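Flirnora: frequently asked questions

Page last checked Sat 17 May

These are the questions that reach the information desk most often, from school classes, family historians and people planning a visit. Questions about ferry times should go to the harbour office.

Where is the capital of Flirnora?

The capital is Prusel, on the east coast at the mouth of the River Wu. The island assembly, the law court and the record office are all in the town.

Has Prusel always been the capital?

No. The first assembly met at Pareck, in the middle of the island, where the old cattle roads cross. Pareck had grazing for the members' horses and was a day's ride from most of the coast. As trade moved to the harbour, the merchants of Prusel asked for the assembly to be held there. The Pareck members refused, and for several years the assembly sat in each place in turn, with the papers carried between them by cart. Some of the early minutes are missing and are thought to have been lost on the road.

The matter was settled when Prusel offered a free site and stone for a permanent building. Pareck kept the right to hold the opening session of each new assembly, and it still does so. The session lasts one morning and is followed by a lunch.

What is the assembly house built of?

The outer walls are grey stone from the quarry above Pareck, which was part of the bargain. The inside walls are brick, made on the river bank. The roof was slate from the start but was covered in lead on the north side after a storm. The lead has since been taken off and the slate put back.

How many members does the assembly have?

It has 86 members. This is a large number for an island of this size and comes from the rule that every parish sends at least one, however small it is. There have been several attempts to merge parishes. The last one was voted down.

Who can vote?

Anyone over eighteen whose main home is on the island can vote after living here for 2 years. Owners of holiday houses cannot vote unless they also live here. Forms are kept at the parish offices and at the assembly house.

Where does the name Flirnora come from?

There is no agreed answer. The oldest spelling in the record office is Flurnor, on a grant of fishing rights. One view is that it comes from a word for a flat shore, which would suit the south coast and nowhere else. Another is that it was a family name. The story about a shipwrecked queen is found in no source before the Victorian guidebooks.

How long is the River Wu?

From the spring to the harbour bar it is 8 miles. Older books give a longer figure, as they follow the mill channels, most of which have been filled in. The river is tidal as far as the lower bridge at Prusel. It is pronounced as it is spelled, to rhyme with 'true'.

What is the highest point?

Pareck Beacon, north of the village. There is a footpath from the chapel and a steeper one from the quarry. The quarry path is closed in wet weather and the notice on the gate should be followed. On the top are a stone shelter and the footings of the signal tower, which was used to pass word of ships to the harbour. The tower came down in a gale and the stones went into field walls.

What was the main industry?

For a long time it was herring, and after that, quarrying. Wool was always carried on alongside both, mostly in people's homes. Merchants left yarn at the farms in autumn and collected the finished pieces in spring. Account books for this trade survive from Prusel and can be read at the record office. They are in poor condition and an appointment is needed.

The herring station closed when the shoals moved. The building is now flats, although the hoist has been kept on the gable. The quarry still works in a small way and supplies stone for repairs.

Was there ever a railway?

Yes, for goods. It ran from the quarry to the harbour and had no stations. People did ride on the empty wagons, against the rules, and there are entries in the court book fining them for it. The line was lifted and most of the route is now a level walking track. The section beside the brickworks is private and walkers must use the lane.

Is it true that Pareck was once a separate state?

No, though the question comes up a lot. During the quarrel over the capital, Pareck issued its own market licences for one season and put its own seal on them. A newspaper on the mainland described this as a declaration of independence. The licences were withdrawn and the fees paid back. One of the seals is in the museum at Prusel.

What is on the island flag?

A white herring on a dark blue field, with a green stripe below. The green stripe was added for Pareck. Before that the flag was the harbour flag of Prusel – the two were the same, which caused some bad feeling inland. The flag is flown on public buildings every day and at half height on the November remembrance day.

Is there an island language?

Not now. Older people use a number of dialect words, mainly for weather, boats and parts of a field, and some of these are still on the map. A 'sket' is a narrow path between walls. A 'lorrin' is wet ground which dries out in summer. The record office sells a word list at the front desk.

What is the weather like?

Mild and windy. Snow does not often lie at the coast but can stay on the Beacon into March. Spring is the driest season. Sea fog comes in on summer mornings and has normally cleared by midday on the east side. The west side keeps it longer. A warm layer is worth packing in any month, and the boat deck is colder than the quay. 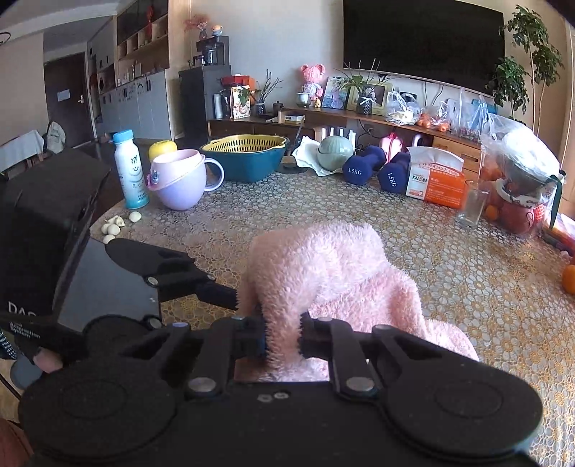 Pink fleece, folds bunched up on the table.

Can I visit the assembly house?

Yes. The public gallery is open whenever the assembly is sitting. On other weekdays there are guided visits in the morning, which take in the chamber, the robing room and the stair. Bags have to be left at the door. Photography is allowed in the chamber when it is empty. There is a lift to the gallery but not to the robing room.

What should I see in Prusel besides the assembly house?

The museum is in the old customs house on the quay. It has the harbour models, the Pareck seal and a room on the wool trade. The parish church has a painted ceiling, now rather dark. The lower bridge is the oldest structure in the town still in daily use, and heavy vehicles have to go round by the upper one. Market day is Thursday.

And in Pareck?

The first assembly room survives as the back half of the inn, and the landlord will normally show it if asked outside meal times. The market cross is a copy. The original, which had lost its top, is inside the chapel. The old pound for stray cattle is beside the car park.

How many people live on the smaller islands?

Only one of the smaller islands is lived on all year. It has a school, a shop and a landing stage, and sends its own member to the assembly. The others are used for grazing, and landing on them in the nesting season is not allowed.

My family came from Flirnora. How do I trace them?

Begin with the parish registers, which are held on film at the record office in Prusel. They go back 400 years in the case of Prusel itself and a good deal less for the upland parishes. Fire destroyed the early Pareck registers, but copies of many of the marriages were sent to the mainland and have been returned. Give the name of the farm if it is known. The same few surnames occur all over the island and a surname alone is seldom enough.

Staff can make a short search free of charge. Longer searches are charged by the hour and there is usually a waiting list – please write in good time if you are coming in person.

Can I use the text of this page for a school project?

Yes. Please say where it came from. The maps belong to the record office and have to be asked for separately.

I have found a mistake. Who do I tell?

Write to the information desk, Assembly House, Prusel, with the heading of the answer concerned and, if possible, a source for the correction.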